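# What goes on the order sheet for next year

2019-12-12

I spent most of this week on the equipment budget, and I want to write it down while I still remember why the numbers are what they are.
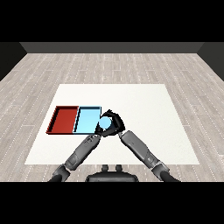

The request that went in last April was too long. It had two arms, two hands, spare fingers, a bench, a safety fence and a new workstation, and it came back with one question from Luminița Mihăilă in purchasing: which of these do you need first? I didn't have a good answer then. I have a better one now.

The workstation comes first. Simulation is where we do nearly all our work at the moment, and the old machine is slow enough that a batch has to be left overnight. Stanciu quoted 2000 for a replacement with a decent graphics card, plus 200 for extra memory. I'm taking both.

Second is the small stuff. Trays, balls, a white mat and some clamps. I put down 500 for this, and Tudor Enache thinks that's too much. He may be right, but last time we bought the cheapest trays we could find and the sizes didn't match from one pack to the next. If the real ones are a different depth from the ones in the model, somebody has to go back and change the model.

The hands are the hard part. Okau wants a deposit and gives a lead time of 6 months. Jondero can deliver sooner – but their service contract is separate and has to be renewed every year, and it wasn't on the first page of the quote. I've asked both for a price that includes repairs to the fingers. Only Okau has answered so far.

The arms can wait until we know which hand we're getting. The mounting plates are different, and I don't want to pay for adapters.

The fence I moved to the year after. The room at Illwood won't be ready before then, and there's no point storing panels in the hallway.

Tudor is checking the power supply in the new room before I send the sheet back. I still need the shipping costs from Stanciu.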